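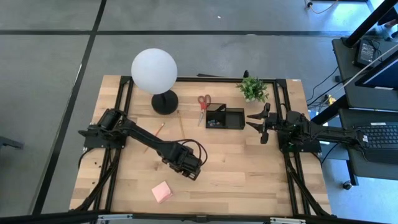

The Desk at Perley Street

My sister believed in the desk organizer. I want that on record before anything else, because she will tell it differently.

She had read somewhere that a tidy desk makes a person answer letters. I had been told the same about standing up, about lemon water, and about a brand of notebook called Nepia that cost more than my shoes. I still have the notebook. It has one page of writing in it, and that page is a list of other things to buy.

"It has compartments," she said, setting it down on the table in my front room.

"So does a bus station," I said.

She didn't laugh. She had driven over from Fisthorpe with the organizer in a bag on the passenger seat, and the lamp belted in behind it. The lamp was her idea too. It had a big white globe on a round black stand, and it looked to me like something you would be shown at the eye doctor's. She put it at the back left, where she said the light would fall across my work. I asked what work. She said that was the attitude she had come to fix.

It was a Wednesday in July, and the room was too warm for fixing anything. I sat on the arm of the couch and watched her go at the drawers.

A drawer tells you what a person has given up on. Mine had paper clips in it, pushpins, an eraser gone hard, and a key for a door I couldn't name. She put a few small things in the left compartment and stood back as if she'd hung a painting.

"There," she said. "Now you'll always know where they are."

"I knew where they were. They were in the drawer."

"You knew they were somewhere in the drawer."

I let that one go. It was closer to the truth than I liked.

The letter itself was in the kitchen, under the fruit bowl, where I had filed it. It came from Bernotau, the firm that had handled our aunt's house, and it ran to four pages. The first three said they were sorry for our loss. The fourth said there was a balance of 2349 dollars, and would I kindly confirm in writing how I wanted it divided. I had been meaning to confirm since spring. My sister's half was sitting in there with mine, and she had not mentioned it once, which made me suspicious of the lamp.

"You could just ask me for the money," I said.

"I'm not asking you for money. I'm setting up your desk."

"With scissors."

"Everybody needs scissors."

They were the ones with red handles. I recognized them. They had been our aunt's, and she had used them on coupons, on hems, on chives and once on my bangs, the evening before school pictures. My sister had taken them from the house without telling me, and I had looked for them in three rooms and a garage. I had decided they'd gone to the dump with the curtains.

I picked them up and tried them on the air. They still made that noise, the dry little bite.

"You said you didn't have these," I said.

"I said I hadn't seen them in the kitchen."

"Where were they?"

"In my purse."

She went back to lining up the pencils. There were two, and she tried them side by side, then on a slant, then one across the other. I don't know what she was after. A pencil is not a difficult thing to put down. I thought about saying so, and then I saw that her eyes were wet, and I looked at the table instead. It is a plain pale thing, with darker streaks running through it. Our aunt used to say she could see a river in those streaks. I never saw any river.

"You can have them back," my sister said. "I only wanted them for a while. I thought if they were on your desk you might, I don't know. Sit at it."

I am not a person who is moved by scissors. I put them down between the lamp and the organizer, blades toward the middle, and I went and got the letter out from under the fruit bowl. There was a ring on page two from a plum.

"It says divided however I want," I told her.

"I know what it says. I got a copy."

"Since when?"

"Since spring."

So we had both been sitting on it. She'd had her copy on a closet shelf in Fisthorpe and I'd had mine under the plums, and neither of us had wanted to be the one who finished with the house. I asked whether her own desk had an organizer on it. She said hers was being delivered.

I took one of the pencils. She said you couldn't sign a legal paper in pencil. I said the legal paper could wait its turn, and that I was only working out the sum on the back of the envelope. She pulled up a chair. I got the division wrong twice – I blame the heat – and she switched the lamp on without asking, though it was 15 minutes past four and broad daylight.

The light was no better with it on. I told her so.

"Carry the one," she said.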